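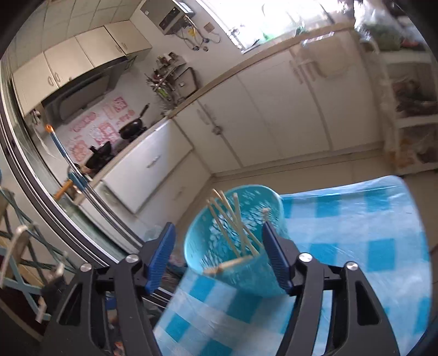
3.2 The table as the last station of the kitchen

Figure 3. Chopsticks standing in a perforated turquoise plastic cup on a checkered tablecloth, with the cooking area visible beyond a sliding glass door.

We began the Veltdale study expecting the stove to be the centre of everything. Our coding sheet, adapted by Jansen and Böttcher from their earlier work on shared flats, gave the cooktop eleven categories and the dining table only two. By the end of September we had rewritten it. Of the 985 object placements logged across the participating households, 716 involved something that lived permanently on or beside the table, and the humble utensil cup turned up again and again in ways we found delightful to trace.

The kitchen in Figure 3 is a good place to start. The cooking side sits behind a metal-framed glass door, with a frying pan and a wok at the stove and a rack of bottles and jars tucked into the corner of the counter. The table is on the near side of that door. Chopsticks are kept here, at the point of eating, and they stand upright in an open cup, so anyone sitting down can reach for a pair without going through to the counter. Residents called this "leaving them out", but the phrase undersells how settled the arrangement is. When Ngubane asked one householder where the chopsticks would go if the table were needed for something else, she answered that the cup would move to the windowsill and come back before supper. It had a home, and it had a second home for busy afternoons!

Several features of the cup deserve attention. Its wall is perforated, a form we met in 78 of the containers recorded, and it belongs to a family of cheap, colourful plastic goods that households buy for one job and happily keep using for another. Residents favoured these cups for freshly washed utensils - air gets in at the sides as well as the top - and a few had lined up two of them, one for chopsticks and one for spoons. The chopsticks themselves lean every which way, and one lies across the front of the cup. We coded this kind of placement as "loose upright" (see Table 2), to distinguish it from utensils sorted into a tray or rolled in a cloth. Loose upright storage asks very little of the person putting things away, and our interviews suggest that this is a large part of its appeal. Children as young as four could do it.

The tablecloth matters too. Modise's notes on table coverings, which began as a side project and grew into some of the richest material we have, show that wipeable checks were prized for marking the table as a place for food. Homework and mail were tolerated on bare wood but tended to be cleared from a covered surface well before the meal. In such homes the cup acted as a kind of anchor - other items were arranged with respect to it, and it was usually the last thing lifted when the cloth was wiped.

We should be careful with the comparison between kitchens that have a door between stove and table and those that do not. Adams has argued that a glass partition encourages people to duplicate small items on both sides, and our interviews lean that way, but the placement logs did not record duplicates consistently in the first round. The revised sheet corrects this, and the open-plan households are taken up in Section 3.3.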